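偽科学的な言説の受け止め方に関する面接調査 協力者募集

Ciruraでは、月面着陸は行われなかったとする説を信じている方、または以前信じていた方を対象に、面接調査の協力者を募集しています。説の正しさを判定したり、考えを改めるよう説得したりする調査ではありません。どのような経緯でその説に触れ、どの情報を信頼し、周囲の人とどう話してきたかをうかがいます。

調査責任者はアリナ・バラン(Alina Bălan)です。面接は責任者本人または訓練を受けた調査員が日本語で行います。
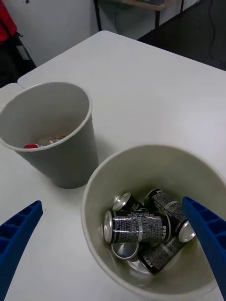 応募できる方

・18歳以上で、日本語での会話に支障のない方
・月面着陸捏造説を現在支持している方、または過去に1年以上支持していた方
・面接の録音に同意いただける方

宇宙開発や報道に関わる仕事をしている方は、今回は対象外です。動画や書籍で少し見たことがある程度の方も対象になりません。迷う場合は応募フォームの自由記入欄にそのまま書いてください。こちらで確認してお返事します。

調査の内容

面接は2回です。1回目は説を知ったきっかけと当時の生活について、2回目は情報源の選び方についてお聞きします。2回目では短い記事をいくつか読んでいただき、信頼できると思う箇所に線を引く作業があります。正解はありません。

答えたくない質問は飛ばしてかまいません。途中で中止した場合も、それまでの分の謝礼はお支払いします。

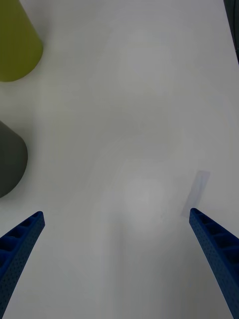 最終更新日:2026年1月31日

謝礼と交通費

謝礼は1回の面接につき2000円です。面接終了時に現金でお渡しします。交通費は別に実費を支払いますので、経路と金額を控えておいてください。オンラインで参加される方には銀行振込となり、口座情報の提出が必要です。

場所と時期

対面の場合はDrorkthorpe館の面接室で行います。館内に駐車場はありません。面接の時期は8月までを予定しており、日時は個別に調整します。募集人数は100名で、定員に達した時点で締め切ります。

個人情報の扱い

録音は文字に起こした後、氏名、勤務先、地名などを記号に置き換えます。音声ファイルは文字起こしの確認が済み次第消去します。

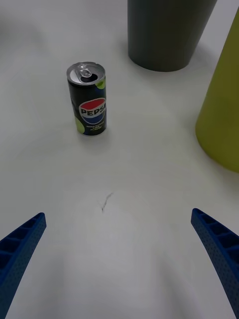 置き換え後の記録は論文や報告書で引用することがありますが、引用前に該当箇所をご本人にお送りし、掲載の可否をうかがいます。返信がない場合は掲載しません。

応募方法

応募フォームに氏名、年齢、連絡先、希望する面接の形式(対面またはオンライン)を記入して送信してください。電話での応募は受け付けていません。受付後、担当者から説明書と同意書をメールでお送りします。同意書は1回目の面接までに署名のうえご返送ください。

以前Raritness調査(ワクチンに関する質問紙調査)に回答された方も応募できます。その際の回答と今回の記録を結びつけることはありません。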